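Trenier Counter Kit

Simulated kitchen tasks for two-finger grippers, with a wrist view and ready-made scenes

README

The Counter Kit is a paid add-on for the Prunero simulator. It gives you kitchen counters, dishes and hand tools that a robot arm can pick up, push around and put away. We bought one seat to see if it could replace our homemade scenes, and after a month of daily use it has! This file covers what we run, how to load it and what still needs work.

What you get

4 counter models, all with swappable surfaces (marble is the nicest)
300 starting layouts, each one a plain text file
A gripper model with working finger linkages
Plates, utensils and assorted small objects with collision shapes already set

The collision shapes sold us. Thin things like plate rims and scraper blades used to be a nightmare in our old setup, sinking into the counter or shooting off it at the first touch. In the kit they stay put, and you can lower the fingertips right next to one without the physics going haywire.

Getting started

Unpack the kit into your Prunero assets folder. Restart the simulator, open the scene list and choose any layout under "counter". First load takes roughly 9 minutes while the textures build, then it's quick.

If you have the older Gautier arm package installed, remove it first. The two share a joint name and the arm will load folded in on itself.

Tasks

Reach: bring the open fingers to a marked spot above the counter.

Grasp: close on a utensil and lift it. Start here if you're new. The plate layouts are great fun because the tool sits right up against the rim and a sloppy approach knocks into it. In the wrist view below, the open fingers are on either side of the white tip of a blue-handled utensil, with an octagonal plate beside it on dark marble.
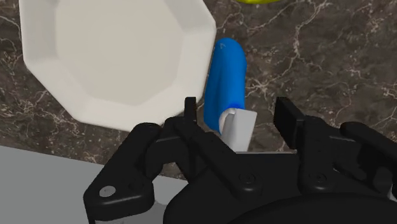
Sort: move each object to its own zone. Needs the 2 extra config files in the "sort" folder.

Known problems

Reflections on the marble flicker if you turn shadows to high. Medium looks fine.
Layout names are case sensitive on Linux.
Resetting in the middle of a grasp sometimes leaves the fingers closed. Reset again.

License

The assets belong to Trenier and can't be passed on. Our scripts and the Zudness logging plugin are free to copy. An update with drawers is due in September and we can't wait to try it.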